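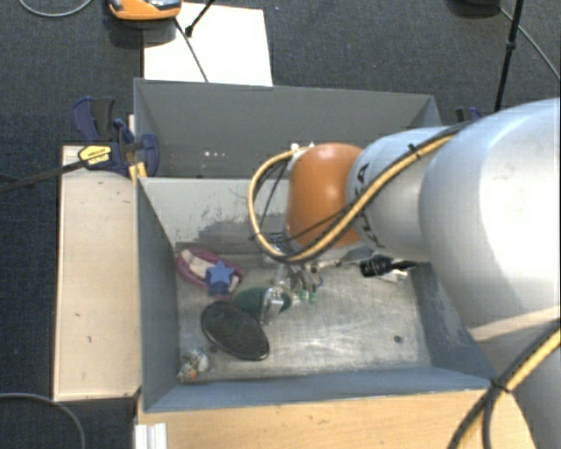

Welcome back, everyone, and I hope you all found the new room at Bokirstead without too much wandering. This week we turn to sorting small things, which sounds like the easiest unit in the whole course and is the one people write to me about for years afterward (usually from the floor of a playroom, with a full bin beside them). Before anyone touches a label or a lid, I want you to practice looking. Take the blue star and the dark green oval in the gray metal bin. You could sort them by color, you could sort them by shape, and either way they go to different homes. Now add the purple-magenta oval. By shape it joins the green one, and by color it wants a place of its own. Neither answer is wrong, but you have to pick one and stay with it, or the person who puts things away tomorrow will be lost!

Some terms we'll be using

Loose stock: anything small that has no container of its own yet.
Home: the one place an item goes back to.
Nested item: a piece that sits inside another piece. Decide early whether the two travel together.

Nerea Benítez sorted over 2000 pieces for the Vidal toy library, and her notes are in your reading packet. She began with 62 categories, bless her, and ended up with 5. Please read the part where she merges them, even if you skip the rest, and look at how long she let the shapes go on before she gave in and went by color.

Exercise for next time

Choose one drawer or bin at home, nothing bigger. Tip it out on a light-colored surface, where dark pieces show up well. Sort it by one rule, write the rule down, then mix everything up and sort it again by a different rule. Bring both rules with you, and a few lines on which pieces gave you trouble. Work in groups of 2 if you like company.

Loan Lý has the spare trays, and she would love to see them back by the end of September. Reading for next week is the Darkon chapter on shelves, up to the part about corner units.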